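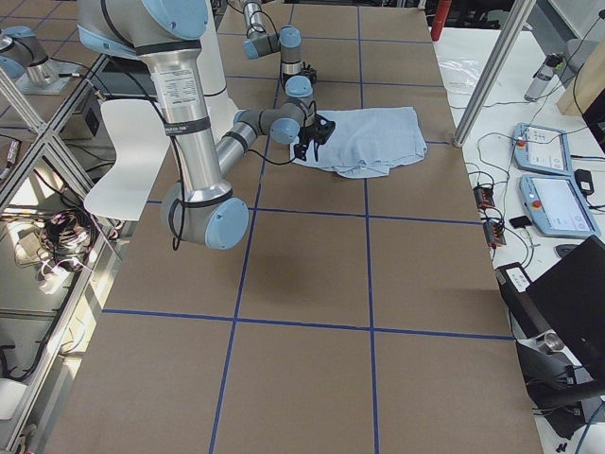 Figure 3. Towel trial on the taped table, with the black gripper at the near-left corner of the cloth.

4.2 Angled fingers versus flat pads

I'll admit I went into this comparison rooting for the flat pads. They were easy to mount, and Aino Keskinen had already tuned the controller for them back in May. But towels don't care what I like! We ran 173 corner grasps with each set, always starting from a folded towel on the brown paper (the blue tape gave us a grid for putting it back in the same place). The flat pads missed 39 times, mostly by sliding over the fold – the angled fingers missed only 3. Figure 3 is from the angled set. We left the grip force alone between sets, and both used the same approach path, so I'm fairly comfortable blaming the finger shape. Two of the three misses came at the thickest corner, where the Basen controller closed too early. Section 4.3 takes up that timing problem.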